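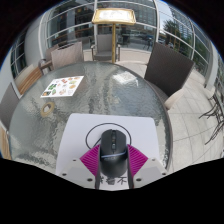
Venue safety checklist - Pornovcombe Local Web Awards night

Tue 19 November. Walk-through by Deirdre Mulcahy, with Khoa Lục for the organizers.

1. Fire exits clear and lit - OK. Side door sticks, push low.
2. Posted capacity 309 - OK. Guest list closed at 11 under.
3. Stage steps taped - NOT DONE. Tape ordered, Khoa to fit before doors.
4. Cables covered on main aisle - OK. Livestream run behind the press row still needs a mat.
5. Extinguishers in date - OK. Last serviced September.
6. Trophy table stable - OK after moving it off the ramp.
7. Banner stand weighted - FAIL. One sandbag missing. Recheck.
8. First aid kit at registration - OK. Begoña Cantero has the key.
9. Step-free route to stage for finalists - OK, use the left ramp only.

Items 3 and 7 to be signed off by Anselmo Villalobos before the bloggers' forum starts.

Recent posts
Finalists named in the student blog category
Nongate joins as media partner
How to register for the forum

We use cookies to improve your visit. Accept | Settings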